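Volunteering abroad: does the host pay the travel up front?

Asuka Hosoda
I've been accepted for seven weeks with a youth group called Kitska, starting in September. My flights come to 624 euros and my sending group, Kenard, says travel is "covered". Covered when? My bank account would like to know before I press the button.

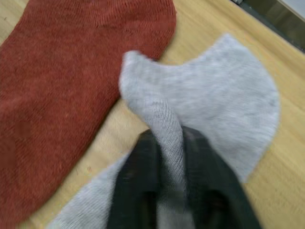 I've asked twice and been sent the same packing list both times. It is very firm on waterproofs.

Valter Rebelo
Depends on the group. Read your contract.

Yuzuki Aoki
Usually you pay and they pay you back, at a pace best described as restful. I waited 38 days. Ask Kenard in writing who refunds you, Kitska or them, and whether there's an upper limit. Keep every boarding pass, including the ugly paper ones.
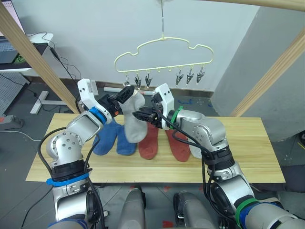

Pocket money is a separate matter and mine came at the end of the first month, so take enough to live on until then. You'll also be sharing a room, and probably a washing line. Plain light grey socks like the one held up there are what everybody brings, and by week two they belong to the house. Bring a loud colour. And don't book until you have the refund terms by email - "covered" on the phone is worth very little.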